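Natier drawer liner, roll, cut to size

Non-slip liner for kitchen drawers. 30 cm wide, 193 cm long, one roll does 2 or 3 average drawers. Trim with plain scissors, no glue. Color: stone or white. Replaces the old Loltilum roll, same grip but a bit thicker. Back in stock February 2021, white only untill March.

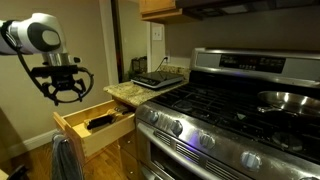
Measure the inside of the drawer, not the front. Cut a little over and trim down, corners last. Long stuff that lies on the diagonal, like the black-handled utensil in the open drawer, slides less on the ribbed side so put ribs up. Wipe clean, dont machine wash. Not for oven drawers.

Ships from Trurkeck in 2 days. Bulk rolls, ask Rosalba Ferri at the counter.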